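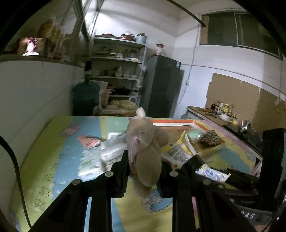

Uvelham is looking for people to join our home tidying study this August, and we'd love to hear from you! We want to see how people put things away in rooms that do more than one job: the studio where you sleep next to the fridge, the bedroom that is also the pantry, the kid's room where everybody ends up eating. Picture a striped bed sheet with a plush toy on it, a folded cloth, a few snack packages and a cardboard tray, and a white metal shelving unit full of bowls and pots across the room. Where would you start? Would the toy go first, or the food? We really want to know, and there is no right answer.

We have 70 places open. You'll take part in 2 sessions at our rooms on the second floor of the De Bruijn building (elevator on the left as you come in, past the bike racks). In the first one you tidy a furnished room your own way, at your own speed, and then sit down with us for coffee and a chat about how you did it. In the second you sort a mixed table of household stuff: snacks, jars, dishes, soft toys, bedding, the odd thing that belongs nowhere. Bring your own habits, please, even the strange ones. If you stack bowls by color, wonderful!

Who can apply
- Anyone 18 or older who lives in a home where at least one room has two uses
- Messy people, neat people and everyone in between
- You should be OK with bending, reaching and carrying light things

You'll get $161 for completing both sessions, plus bus fare. Lunch is on us (tell us about allergies, there are nuts and seeds among the groceries).

Last time, with our friends at Satari, 516 people wrote in, so please be patient if a reply takes a week or so. To apply, send us a few lines about your home and the one item you never know where to put. Applications close March 18, 2018. Questions can go to the Fetico front desk, which is taking calls for us while our phones are being moved.

Filed under: Get Involved / Paid Studies
2 comments | 70 shares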